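Prestotby to Begin Single-Container Collection of Household Packaging in September

Town extends Curkgate trial to all neighborhoods; glass and garden waste remain separate

The Town of Prestotby will begin collecting metal, plastic and paper packaging in a single container from September, replacing the sorted-bag system that has been in place in most neighborhoods. The change follows a trial in the Curkgate neighborhood, where 2,397 households used the new containers from the previous fall through the end of spring.

Under the new arrangement, each household will receive one lidded container with a blue handle. Containers will be emptied every second week, on the same morning as general trash. Glass will continue to be taken to the drop-off points, and garden waste will still be collected under the existing seasonal schedule. Households that now pay for an additional bag service will have that charge removed from their fall bill.

The collection contract has been awarded to Hendari, the company that ran the trial routes. Sorting will take place at the Gatti transfer station on the north side of the river, where a second sorting line was installed over the winter. The station will extend its weekday hours and will open to crews at 5:30 a.m. while the new routes are introduced. Public access to the drop-off yard at the station is not affected.

During the trial, Curkgate residents set out more than 135 tons of packaging that the town was able to send on for recycling. The Department of Public Works reports that the amount of usable material per household was higher than under the bag system, and that complaints about torn bags and litter on collection mornings fell sharply. The department also recorded problems. Several narrow streets behind the old market could not be served by the standard truck, and some containers were left on the sidewalk for days after collection, which caused difficulty for people using wheelchairs and strollers.

The town has changed the plan on both points. A smaller vehicle will serve the market streets and the lanes above the station, and containers are to be taken back inside the property line by 7 p.m. on the day of collection. Repeated failure to do so may result in a written notice. No fines are planned for the first year.

Apartment buildings will be handled differently from single homes. A total of 288 buildings have been assessed for shared containers, and the owners or managers of those buildings will be contacted in writing before the end of July. Where there is no ground-floor space, the town will discuss a shared location on the street, subject to the usual permit. Managers who believe their building was left out of the assessment should contact the Department of Public Works directly.

The most common question received during the trial was about what counts as packaging. The list that applied in Curkgate ran to several pages and was considered too long by many of those who responded to the town's survey. It has been rewritten and now fits on one sheet, which will be attached to the lid of each container on delivery. A large-print version and translations will be available at the library and at the service counter in Town Hall.

The revised list covers food and drink cans, plastic bottles and tubs, clear plastic cups, cartons, cardboard, and clean paper. Household and bathroom bottles are included, among them those that held shampoo, lotion and cleaning products. In the Curkgate trial these were often placed in the general trash, even in homes that separated kitchen packaging with care. The department has asked residents to keep a small bag or basket in the bathroom for this purpose.

Items should be empty. They do not need to be washed in hot water, and a quick rinse is enough for anything that held food. Lids may be left on. Pumps and spray heads should be taken off and placed in the general trash - most contain a metal spring that cannot be separated at the Gatti station. Cans should not be packed inside other containers, as the sorting line reads the outer item only and will send both to the wrong place.

Paper napkins, paper towels and wallpaper are not accepted. Waxed or heavily coated paper should also be kept out. Wrapping paper may be included if it does not contain foil or glitter.

Offices, shops and shared workplaces are not part of the household service, but small businesses that produce no more than a household's worth of packaging may apply to join it from January. The fee has not yet been set. A proposal will be presented at the October meeting of the Town Council, and written comments will be accepted until the close of business on the day before that meeting. Larger businesses will continue to make their own arrangements with a licensed hauler.

Delivery of containers will begin in August and is expected to take three weeks. The hillside neighborhoods will be served first, followed by the center and the streets south of the river. Curkgate households will keep the containers they already have and will receive only the new sheet for the lid. Residents do not need to be at home for the delivery. Old bags may be used for general trash until they run out, and unopened rolls can be returned to the service counter.

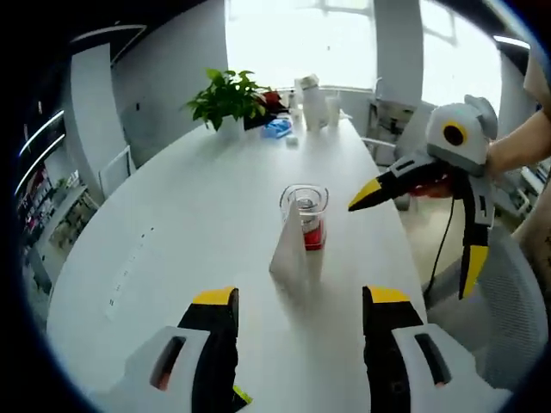 Cans and clear plastic cups are both on the revised list.
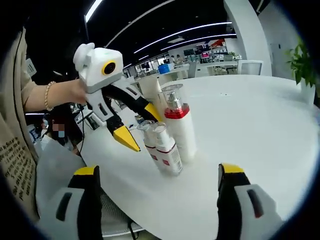

By Lucrezia Martinelli
Office of Public Information, Town of Prestotby

Seven public information sessions will be held before the containers are delivered. Two will take place in the main hall of the library, two at the Curkgate community center, and the remainder at schools in the south and west of the town. Each session begins at 6:30 p.m. and is expected to last one hour. Staff from the Department of Public Works and from Hendari will attend, and sample containers in both available sizes will be on display. No registration is required.

Residents who are unable to move a container to the curb may request assisted collection. Crews will then pick up the container from an agreed place on the property and return it to the same place. Requests made during the trial remain valid and do not have to be renewed. New requests may be made by telephone, by mail or at the service counter, and a doctor's note is not needed.

The smaller container is intended for homes with one or two residents or with limited storage space. Households that have not chosen a size by the end of July will receive the standard one. An exchange may be requested once without charge in the first six months.

The collection calendar will be mailed to every address together with the August water bill. It will also be posted at the library, at Town Hall and at the entrance to the Gatti station.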